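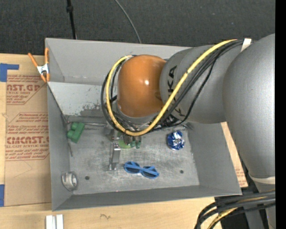
A gray metal bin on a table in Warnville, with scuffs to show for its career.

Warnville's sorting room passed a modest milestone Sunday: 3,000 items through the same gray metal bin. Its floor is scratched and one wall has lost some paint, but Lina Tannous won't hear of a new one. "It holds things – I've never asked it for more," she said. A replacement was priced at $306 in February. The request remains in a drawer.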